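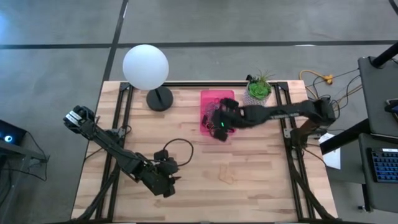
I'd wanted to talk to the owner of a Kastier for ages, mostly to find out if there was still one to be had. Nobody remembers them at car shows. Mine was a childhood neighbour's, brown, forever on the drive with its bonnet up, and I thought it was the poshest thing in the world. Then one turned up at the Granisby spring meet and I practically ran across the field. We ended up talking for two hours over terrible tea, with the handbook and a pile of old bills spread between us on the bonnet – I kept wishing for a proper work surface, a butcher-block top like the one in the picture with those black rails round it, so nothing could blow off into the mud.

"I bought it for £491," he told me, quite proudly. "It had no exhaust and there was moss in the window rubbers. My brother drove behind me all the way home with his hazards on." He's had it 15 years now and it has been off the road for four of them, waiting for a front wing. He found one in the end at Kavanagh, the breakers on the coast road, underneath a van.

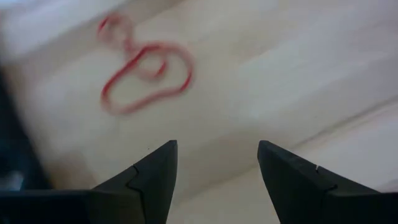
What goes wrong on a Kastier, then? Door cards, he says, before I've finished asking. The clips go brittle and they sit so far in that you can't get a hand to them. "You'll swear at it, everyone does." His own answer was to grind down a pair of old tongs, and when he drew me the shape on the back of a bill it was very like those two black fingers, each one tapering to a blunt, slanted point with a good wide gap between. He won't lend them out (I did ask!).

I wanted to know if he'd ever been tempted to sell. He said he'd put it up once on Medadness, the forum where all the odd-car people hang about, and took it down again the same evening. "Someone offered me a decent price and I felt sick," he said. 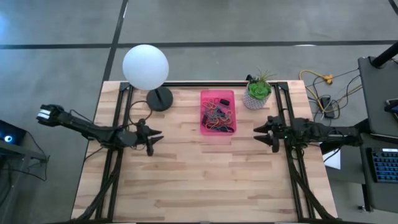
His wife reckons he should have taken the money and bought something with a heater. She has been to every Granisby meet with a blanket over her knees, and she says the clutch is so heavy that she's only driven the thing twice. "It's a lovely colour, though," she admitted. "I'll give it that."

He let me sit in it before I left. The seats are softer than I expected and the indicator stalk is on the wrong side, and it smelt exactly like next door's. I've been looking at adverts ever since.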